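Restley: Frequently Asked Questions

Thank you so much for your interest in Restley! We get a good many emails about the project, from other labs, from students deciding on a thesis topic, and now and then from somebody's parent who would like to know when a robot will finally do the laundry. We've gathered the ones that come up most and answered them as plainly as we can. If yours isn't covered, please do write, and one of us (most likely Parvathi) will get back to you.

What is Restley, in a few words?

Restley is a method for teaching two robot arms to handle cloth on soft surfaces, beds above all, from demonstrations that people give with hand-held grippers. The person does the job with a gripper in each hand, each gripper carries its own wide-angle camera, and the policy learns from those two views plus the finger openings. It has no depth sensor and no model of the cloth. We did try a cloth model for the better part of a year, and we learned a lot from it, but it isn't in the released version.

Why beds? Wouldn't a table be easier?

Oh, much easier, and that is where we started. On a table the surface stays put. On a bed, the sheet underneath moves when you pull the cloth on top, the mattress gives when a fingertip presses into it, and the folds of the one can look an awful lot like the folds of the other. Our table-trained policy did beautifully in the lab and then grabbed the bedsheet nearly every time we took it to a real bedroom. People at home fold on the bed, so we decided we had better learn to work there too.

How much data did you collect?

The full set is 253 demonstrations, given in 14 homes. Of these, 71 were set aside for testing and never used in training. Every home in the test portion is one the policy hasn't seen, which we felt strongly about, though it did make our numbers look a bit less impressive than they might have.

What does one demonstration consist of?

The cloth starts in a heap. The demonstrator finds a corner, pinches it, draws it out until an edge shows, takes the second corner with the other gripper, spreads the cloth and then folds it in half and in half again. We call the first part of this "corner-out," and it is by far the hardest. Once two corners are held, the rest goes along rather nicely.

Do people tidy up before they record?

We ask them not to, beyond clearing enough of the bed to work on. Phones, chargers, shirts over the headboard, all of that can stay where it is. Aravind Chettiar, who ran the early collection, was very particular about tidiness at first and had people strip the bed bare, and the policy that came out of those sessions was thrown off by almost anything lying beside the cloth. We re-recorded a large part of the set with everyday things left around, and that helped more than any change we made to the network.

What is "corner-first labeling"?

This is the piece that is really ours, so forgive a longer answer! In each demonstration we mark the moment when a gripper first closes on a true corner of the cloth. Everything before that mark is treated as searching, everything after it as folding, and the two parts are trained with different weights. Searching is full of little hesitations and second tries, and if you copy those as faithfully as you copy the folding, you get a robot that dithers forever at the edge of the heap. (We have hours of video of exactly this, and it is strangely soothing to watch.) With corner-first labeling, the policy still explores, but it commits once it has something worth holding.

How well does it work?

On the lab bed, over 140 trials, the policy reached a finished fold in most of them, and the write-up gives the breakdown by cloth size and color. In homes it does noticeably worse, and we would rather you hear that from us. The usual failure is a pinch that takes up cloth and sheet together. The second most usual is a corner tucked under the heap where neither camera can find it, and for that we don't have a good answer yet.

Does it work on fitted sheets?

No. We're sorry. We get asked this more than anything else.

Can I use the code with my own grippers?

Very probably, so long as they have two fingers and a wrist camera with a wide view. Two groups have already done it, one at Howlader and one at Bromura, and both told us the fiddly part was matching the finger opening values. Parvathi Naidu has written a calibration note that walks you through it. Please read it before you record anything, as it is no fun at all to fix afterward.

Where can I get the data?

The training portion goes out through Morar, on request, with a short form to fill in. The test portion stays with us, but you are welcome to send a policy and we'll run it for you. We do a round of these each September, and earlier if the arms happen to be free.

What does a corner-out look like from the gripper's own camera?

A good deal more crowded than most people expect! We've put one below, with a blue cloth.
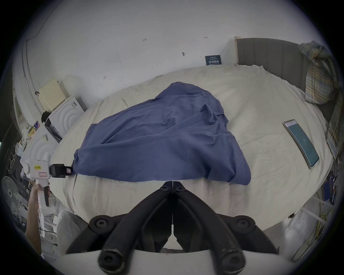
Left gripper holding a corner of the blue cloth, viewed from the camera on the other gripper.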